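Notes and data from the open day at the Lostuvar workshop, December 13, 2023. Maintained by Omolara Wike.

## What we showed

Visitors watched the arm handle toy food on a table laid for a meal. Tanko Akande drove it for the first half and Vanderleia Lins for the second. The place setting was a woven mat with a round wooden plate, a wedge of toy cheese on the plate, and a knife and fork with orange wooden handles. A toy saucepan stood off to the side.

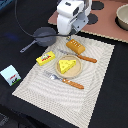
## Contents

- `episodes/` has 503 short recordings, one folder each
- `wrist/` has the views from the small camera at the gripper
- `notes.csv` has the operator, start time and a free text comment

Recordings are named by session, then by number. The numbering carries on over the lunch break. Anything longer than 90 seconds was split in two.

## Wrist views

These are close and often soft. In many of them you get part of a yellow piece against the weave of the cloth and not much else.
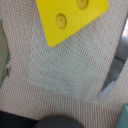
We left the soft ones in. If you want to filter them, Musa Eze's script `drop_blur.py` does a fair job, but it also throws out some good ones where the cloth pattern confuses it.

## Known problems

- Clocks on the 2 cameras were not synced before lunch
- Some comments use the old task names from September
- Visitors' voices were removed, so there is no audio

## Contact

Adesuwa Afolabi at Nulholm for access, Omolara for everything else.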